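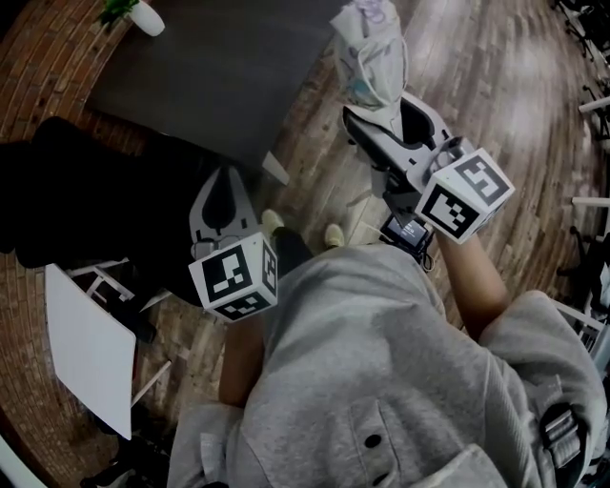
Chapter 8
Planning and Budgeting for Hand-Held Gripper Equipment

Learning objectives
After reading this chapter, students should be able to:
- separate the purchase price of a gripper set from the cost of keeping it in service;
- prepare a parts list that a supplier can quote against;
- schedule purchases across a budget year.

8.1 The Unit of Purchase

Grippers held in the hands, one on each side, are bought and budgeted as a pair. A plan that prices a single gripper and doubles the figure will usually fall short. Marker cubes, displays, cables and spare fingers are often quoted on separate lines, and each line should appear in the request.

The Starkdale training center, whose records are used throughout this chapter, first set aside $800 per pair for replacement parts. Dae-han Yeo, then the purchasing manager, revised the plan in October after comparing quotations from Pivurura and Barodmont. The two suppliers differed little in price. Pivurura delivered in 15 days and Barodmont in 30, and the center chose to hold a second set of fingers in stock.

Space must also be planned. Handling everyday items such as plastic bags calls for tables, open floor and storage, and these costs belong in the same budget. Section 8.2 sets out the form of the request.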